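Vilside is short of people willing to help other people get dressed in the morning, and a new staffing study has gone to the trouble of saying so over 22 pages.

The study, published in January by the recruitment firm Waltier, looks at home care work in the town and its surrounding villages. It counts 1494 paid carers on the books of local agencies, a figure that sounds healthy until you reach the footnote explaining that it includes anyone who has worked a single shift in the past year. One agency, Holovko Home Support, told the authors that it could fill its rota twice over on paper and not quite once in practice.

"We've got people on our list who moved to Portugal," said Marichka Romaniuk, who manages the Holovko office. "Lovely people. Very good with hoists. Not available on the early run."

## Plenty of vacancies, few takers

Demand, the report finds, has gone up every year since Waltier began looking. Most older residents want to stay in their own homes, and most of their children want that too, provided somebody else can be found to do the 7 am visit. The usual shift pattern asks a carer to be at one end of Vilside for breakfast, the other for lunch and back at the first for tea, with the gaps in between spent unpaid in a car park.

Pay comes up a good deal. Local agencies offer a little more than the supermarket and a little less than the warehouse on the ring road, which also has a canteen. Asked why they had left, former carers gave wages first and mileage second. Third was "being rung on my day off", which the report files under communication preferences.

Vivek Grewal, who wrote the study, was asked at its launch whether the findings had surprised him.

"No," he said, and moved on to the next slide.

The launch was held in the upstairs room of the library, which has no lift. Two of the carers invited to speak were late because their morning visits had overrun. A third sent her apologies from a client's kitchen and was put on speakerphone, where she made what was generally agreed to be the best contribution of the afternoon before the kettle drowned her out.

## What the report wants

Waltier makes three recommendations. The first is that travel time should be paid. The second is that agencies should share their training records, so that a carer who changes employer doesn't have to sit through the same handwashing film again. Kyrylo Fedoruk, a carer in Vilside, has seen it under four different company logos and says the soap never gets any closer to the tap.

The third is a "career pathway framework", to be developed with partners. The partners are not named, and when we rang round the likely ones, each was under the impression that it was one of the others.

The town council has welcomed the report. It welcomed the previous one as well, and a copy of that can still be found on its website by anybody who knows the exact title. A spokesman said members would look at paid travel time "in the round" when they next set the rates for council-funded visits. He couldn't say when that would be.

Holovko isn't waiting. From next month it will pay for the journeys between visits, and it has redrawn its rounds so that most carers stay on one side of the river. Romaniuk expects this to cost a fair amount and to save some of it in job adverts. Its main rival, Winex Care, said it was watching with interest and had no plans to do anything.

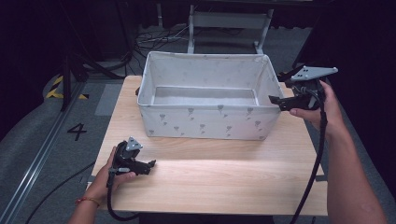
## Open morning for new starters

Anyone still tempted can go along to an open morning at the Holovko office, from 10 am until the biscuits give out. No experience is needed, though a driving licence helps and a tolerance for other people's televisions is close to essential. Raíssa Pacheco, who joined after 2 years in hotel reception, will be there to answer questions.

She says the work is better than she had been led to believe and the hours are exactly as bad. One client is teaching her cribbage, and another has corrected her ironing every week since they met. She has been asked to be frank with newcomers about the early run, and intends to be.

Places needn't be booked. Parking is in the street behind the office, where the limit is one hour.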